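Search this catalog Go

Home Equipment Demonstration and Teaching

Barkley Demonstration Station, Model 40
Print this page | E-mail this page

The Barkley Demonstration Station allows an operator to show a robot arm a task by remote control and to keep a full record of each attempt. The operator holds a light handpiece and closes it with thumb and finger. The arm follows the movement of the hand, and the gripper follows the opening of the handpiece. The same station may be used with a physical arm or with the simulated rooms supplied in the Alimus software package. Operators who train in simulation keep the same controls when they move to hardware.

Each demonstration is stored with the joint positions, the gripper opening and the view from the camera at the wrist. In the wrist view, the fingers remain in sight while the operator lines up a grasp. Objects in the supplied rooms vary widely in shape and surface pattern, and operators are asked to bring the open fingers to either side of an object before closing.
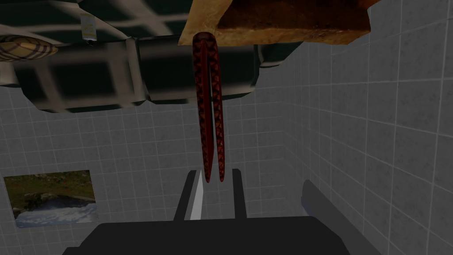 Demonstration and Teaching Equipment, Issue 18, page 90

Selecting a Room

The Alimus package includes tiled rooms with wall pictures, doors and household goods. Wall and floor finishes may be changed between demonstrations so that a learned task does not depend on one background. The room file is saved with the recording, and any demonstration may be replayed from its first step.

Teaching by Hand

Where a physical arm is available, the operator may also guide it directly. Pressing the release bar on the guide handle lets the arm be moved by hand, and letting go of the bar holds it in place. Recordings made by hand and recordings made by remote control are saved in the same format and may be mixed in one training set. The guide handle is supplied as a separate item and is fitted by the purchaser.

Supplied With the Station

Handpiece with wrist strap
Base receiver and power supply
Foot pedal for starting and ending a recording
Alimus software, single-seat license
Operator manual, printed

Reviewing Recordings

The review screen shows the wrist view beside a timeline of the gripper opening. A reviewer may trim idle time at either end, mark a recording as accepted or set it aside. Views in which the gripper is open and holds nothing are kept with the rest of the recording. Purchasers are advised to retain these portions, as the approach to an object forms part of the task being taught.
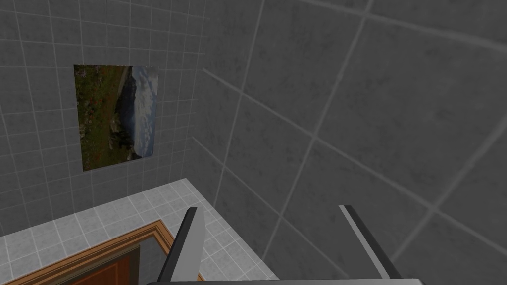

Dzifa Osei writes that her group at Cidwood recorded 170 demonstrations on the station before fitting the guide handle, and that new operators needed some practice with wrist rotation before their recordings could be accepted. She asks that the pedal cable be made longer. Selorm Antwi adds that the trim function should allow more than one reviewer to work on the same set. Both requests have been forwarded to the design office.

Ordering and Service

Orders are accepted from schools, laboratories and businesses. A written quotation may be requested from Lok-yiu Lo in the Barkley sales office. Additional software seats may be added to an existing license at any time. Repairs to the handpiece and receiver are carried out by Dankwa, and units should be returned in the original case with the service form enclosed.

The guide handle does not fit arms purchased with the earlier round flange. An adapter plate is listed under Accessories.

Page revised 5/16/19

2 comments | 18 shares
Print this page | E-mail this page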